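September
By Philomena Tetteh

The Eighty Percent

"Eighty," Usa Phetsri said, and turned the laptop around so I could admire it.

I had been at Drunemari long enough to distrust a round number. "Eighty percent of what?"

"Of 2000 runs. Knob turning, all in simulation. The old method got 20."

"Same kitchen every time?"

She scrolled instead of answering. The policy was called Flisside, and it was meant to learn from its own mistakes - a thing I had heard promised before, mostly by people who needed a grant renewed.

"Same stove," she said at last. "We move the arm's starting pose."

"By how much?"

"Five degrees."

I pulled a chair over. The reviewers at Dandex would ask what I was asking, only later and less kindly. "Show me one start," I said. "Any one. Don't pick."

She closed her eyes and hit a key.

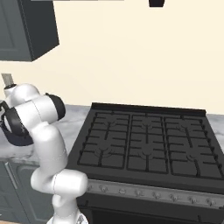

2. What I Wrote Down

Seven knobs on the stove. I asked which of them it had been trained on.

"The left one," Usa said.

"And tested on?"

She got up to make coffee. I wrote "left one" twice and underlined the second.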